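Fludness Two-Dial Countertop Microwave, White

Sold by Dekura Kitchen Supply

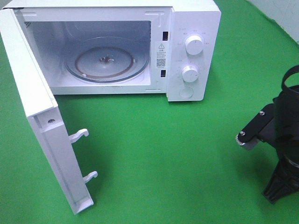

Overview

A basic microwave with manual controls. There is no display, no clock to set and no menu. You pick a power level with the upper knob, turn the lower knob to the time you want, and the oven starts when the door is closed. Press the round button under the knobs to open the door.

It suits small kitchens, break rooms and rentals where the same few jobs come up every day: soup, leftovers, a mug of milk. If you need programmed cooking or a grill, look at the other ovens in our Sokville range.

Price and stock

Item number: 2669
Price: 130.00
Warranty: 2 years, parts and labor
Color: white
Stock last updated: 15/12/2022

In the box

Microwave oven
Glass turntable plate
Roller ring
Printed manual

Controls

Both knobs have a raised grip across the face, so you can turn them with damp or floury fingers. The markings are printed in light gray around the upper knob. They are faint, and customers with poor eyesight have asked us for stickers. We don't stock them, but any small adhesive dot will do.

For times under two minutes, turn the timer past the two-minute point and then back to the setting you want. This is normal for a mechanical timer. To stop early, turn the knob back to zero or open the door. If you take the food out early, set the timer to zero before you close the door again.

Turntable

The plate is clear glass and lifts out. Put the roller ring down first, then set the plate on top and turn it gently until it seats on the hub in the center. A plate that rocks or knocks is not seated. Let the glass cool before washing it. Replacement plates are available from Echeverri Parts.

Placement and cleaning

Stand the oven on a flat, dry counter. Leave space at the back, top and sides as shown in the manual, and keep the area in front clear for the door, which swings out to the left.

Unplug before cleaning. Wipe the inside with a soft cloth and mild soap. Do not push anything into the vent slots or the two latch slots on the right side of the opening. Keep the door edges free of grease.

Labels

The warning label between the latch slots is printed in Chinese and has a QR code under it. Leave it in place. An English manual comes with every oven we ship.

Questions before ordering

Sales: Hannelore Lenz, extension 2499
Repairs and warranty claims: Alcides Usuga, same extension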